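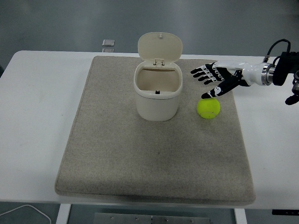
What does a planner do that a recorded motion cannot do? It decides again. A recorded motion is the same every time, and a planner looks at where the things are now and makes a new path for them.

This is how Tipene Faulkner explained his work to me when we talked in October. He writes the planning software at Pridetti, where the main product is a motion library called Pusport. He has been on it for seven years, and he speaks slowly, with long stops between the sentences.

I asked him which part took the most time. "The grasp was not so bad," he said. "The hard thing was what we call the handover, when the grasp module is finished and the transport module must believe it." In the old version the two modules kept separate copies of the world, and the copies did not always agree. Now there is one copy, and each module must ask for it.
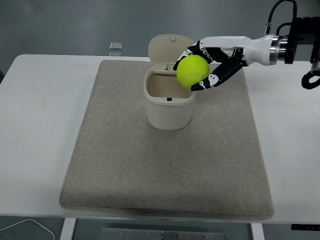 Pusport plans the last part of a movement separately from the rest, and Faulkner is a little proud of this. The long path is computed once, but the final part is computed again every 45 milliseconds. With a bin like this one, the lid stands up behind the opening, so the planner must treat it as a wall and bring the tennis ball in from the side that is free. "Before, we had the bin as one simple box," he told me. "Then the lid did not exist for the software. You can imagine."

The test set has 3,556 simulated placements, and every change to the code must pass all of them before it is merged. Faulkner would like to have more failures in it. "People send me the good runs," he said. "I ask always for the bad ones - they have more information."

The next version, with the working name Dreltirholm, will let the user read why a path was refused, in normal words. At present the log gives only a number, and Faulkner knows most of the numbers by memory.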